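From: Maxine Mahuika
To: manip-data list
Subject: Re: [manip-data] fruit-on-plate set, how many more?

On the planning thread, Cukier wrote:
> We have 809 demos of the fruit task now and the success curve is still
> going up. I'd like to push on to 2000 before the end of January and then
> train the final policy. Any objections? If not I'll book the Purnano
> cell for the extra shifts.

One objection, and it's a big one. I don't think 2000 buys you what you think it does.

I went through a chunk of the set last night. The number of demos keeps growing but the variety doesn't. Same teal cloth, same cream plate, the same few fruits pushed around a small patch of table. Stills pasted below, the last one from the fixed view, the others from the wrist.

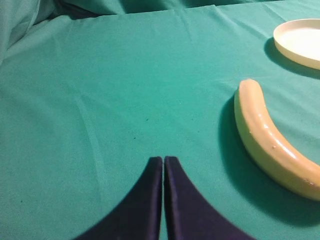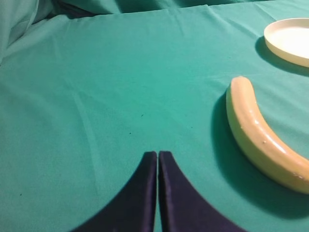
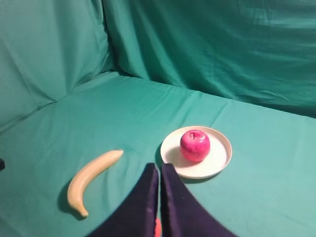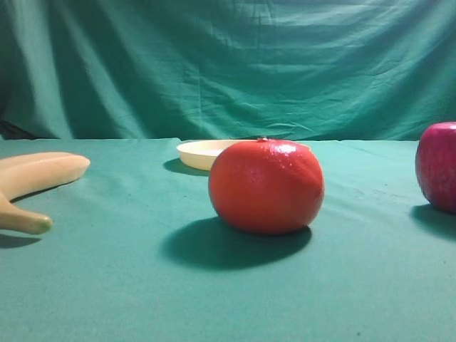
My guess is that a policy trained on this learns "find the thing that isn't green." Fine, if the customer has a green table. Foley keeps telling me the curve is still climbing, but the curve is scored on held-out demos from the same cell, so of course it climbs. I'd want to see it scored somewhere else before I believe a word of it.

Near-repeats bother me too. The first two I pasted have the banana on the right and the plate in the upper right corner, and I had to look twice to tell them apart. If those count as two examples, what does 809 even mean? Has anyone run a duplicate check on the start states?

What I'd do instead: stop at 809 for now. Record 100 demos on a different surface with a different dish, fruit placed from a random list so the operator doesn't get to pick. Hold 15 of those out and test the current Grumari checkpoint on them before training on the rest. If it does well, I'll shut up and you can have your shifts.

Also, who is writing the task labels? I found "put fruit on plate" on clips with more than one fruit out. Which fruit?

Maxine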